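Engineering > Motion Software > Release Checks > Planner and Self-Filter

Pre-run software inspection, Celtia cell, planner build 51
Inspector: Socorro Pacheco
Date: 12/2/22

1. Controller and planner report the same joint limits. PASS.
Comment: Limits file regenerated in November. Old copy still in the Usuga branch; delete before merge.

2. Joint state and depth timestamps agree within 10 ms. PASS.
Comment: Checked at idle and under full logging load. No drift.

3. Watchdog halts the arm on loss of planner heartbeat. PASS.
Comment: Triggered 3 times by killing the process. Restart needs operator confirmation, as specified.

4. Self-filter removes robot body from wrist camera cloud. OPEN, see below.
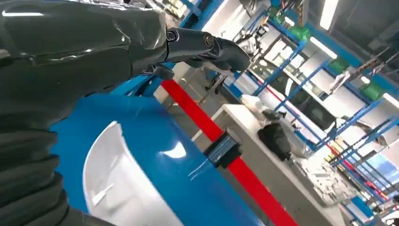

The self-filter works from the link meshes plus a fixed padding value, and padding is where item 4 stands. Raising it clears stray points near the body but also eats real obstacles close to the wrist. Glossy surfaces are the usual source of strays, and the wrist view has plenty: the black arm segment carries bright streaks of overhead light, and the blue shell has a white glint beside its white panel. The corrugated sleeve at lower left needs its own mesh, since a plain cylinder will not follow the folds. The red pole and its black clamp must be listed explicitly, either in the filter or in the collision scene. Do not leave them to the default class.

5. Collision scene matches the cell. PASS WITH COMMENT.
Comment: Table entered as a box. Soft items on the table are left to the live map. Do not add them as fixed objects.

6. Camera-to-wrist transform loaded from the current calibration. PASS.
Comment: Drorolport tool writes degrees, loader expects radians. Conversion confirmed in the log.

Release status: HOLD on item 4. Reduced speed only until the filter is rerun with the Brurkby mesh set.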